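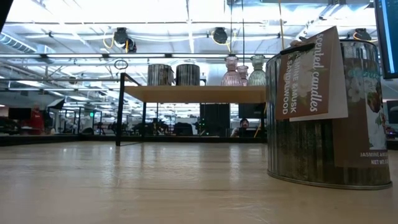

January, equipment planning, cell 2. Entry started 9:40, finished after lunch.

Purpose: settle the gripper and sensing purchases for the retail shelf cell before the request goes to Norbert Hajdu. Carries on from the arm decision in the previous entry. The arm stays as it is and isn't discussed again below.

Object set. Working list is 49 items, all household goods. Four classes matter for purchasing:

a) Ribbed metal tins, short. Stable, rigid, easy to find in depth. The ribs leave a parallel finger with line contact if the approach angle is off. Soft pads fix most of it.
b) Large bucket candle, jasmine/musk/sandalwood. Same galvanized finish as the short tins but needs a wider opening, and the cardboard tag hanging from the clip near the top is a snag risk for anything closing from that side. Approach from the label side or go lower.
c) Glass bottle vases, pink and pale green. Narrow neck, fat body. Translucent, so depth returns are poor. Neck grasp is the only one worth planning with the present fingers.
d) Boxes and bags. Covered by the suction cup we already own. No spend.

Shelf is the thin black frame with the pale board. The tins and vases go in a row on top, bucket on the tabletop in front. Reach over the bucket to the row is a motion planning matter and costs nothing except time.

Gripper options.

Option 1, Jitanum two-finger, long stroke. Opens wide enough for the bucket with margin. Force control is coarse at the low end, which is where the glass sits. Ships with hard fingers; pads are extra. Lead time 7 weeks.

Option 2, Harnero adaptive three-finger. Better on the vases, worse on anything standing close to a neighbor. The two short tins side by side leave no room for the third finger. Would force us to space out the row, and the shelf layout is supposed to look like a shop shelf. Price is also nearly double.

Option 3, keep the current gripper and buy fingers only. Bognár will cut a set to our drawing. Stroke doesn't change, so the bucket stays out of reach except by the rim. Rim grasp tried in CAD: clearance to the clip is too small to be worth writing down.

Trefor Edwards prefers option 3 plus a second gripper next fiscal year. His argument is that tool change hardware will be needed anyway. I agree on the tool changer but don't want to run half a year with the bucket class excluded. Going with option 1, with Bognár pads. Trefor to send the finger drawing, rev C or later. Rev B has the wrong hole spacing.

Sensing. Overhead lighting is strong and the tabletop finish throws soft streaks. Matters for the glass more than for the metal. Two routes:

- Polarizing filters on the existing cameras. Cost is $219 per camera including the mount. Some loss of light, acceptable with this ceiling.
- Grandus stereo head with projected pattern. Would help on the tins and the board. Does little for clear or tinted glass according to their own applications engineer, who at least said so before we paid for a demo.

Filters first, on two cameras only. If vase detection is still bad at the next review, consider training on more glass views before spending on hardware.

Consumables. Glass will break. Set aside 13 spare vases across the sizes we have, bought in one batch so the color and texture match. Tins dent but remain usable; keep dented ones in the set and tag them in the object list. Tags and paper labels wear at the corners. Photograph each new bucket before first use so we can tell wear from a print difference.

Also needed, small:
- non-slip sheet for under the shelf feet (test a strip first, it may mark the table)
- spare pad material, two hardnesses
- lidded bin for broken glass, plus a hand brush
- one more cable run to the cell, facilities to quote

Not requested this round: second arm, tool changer, new table, Grandus head.

Open items.
1. Jitanum quote expires at the end of the month. Ask for an extension in writing, the phone promise is no use to purchasing.
2. Does the Jitanum flange bolt directly to our wrist or is an adapter plate needed? Datasheet shows two patterns. If an adapter is needed, payload has to be recomputed with the bucket at full extension.
3. Bucket mass: the net weight on the label is the fill only. Weigh the whole thing with tag and clip.
4. Norbert wants capital and consumables on separate forms. Pads go under consumables, fingers under capital. Filters unclear, asked him.

14:10. Norbert replied: filters are consumables if bought without a camera. Form updated. Waiting on the flange answer before submitting.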